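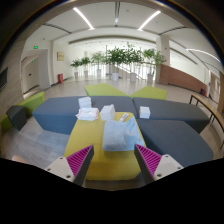
Re: Idler rollers, anyone switched to composite?
December 20, 2023

> We put 21 Nerex composite rollers on the return side in March. Noise is way down and the crew likes the weight. Lorko's rep says we can expect double the life of steel. Thinking of doing the whole tail section next.

Double the life of which steel, though? When Lorko quoted us, the comparison was against a light-duty roller we would never have hung on that line. Our Temel steel ones are still turning, apart from 17 that went out with bad bearings – and a composite shell doesn't help you there. Ask who makes the bearing and what seal it has. I asked twice and got the brochure twice.

I'll give you the noise. But your return side is the easy side. Under the load point at the Heinonen crusher we see lumps over 200 mm, and I'd want to see a shell after a winter of that before I ordered a tail section's worth.

Did you measure shell wear when you put them in? If so, please post the numbers, good or bad.

Plant 2 maintenance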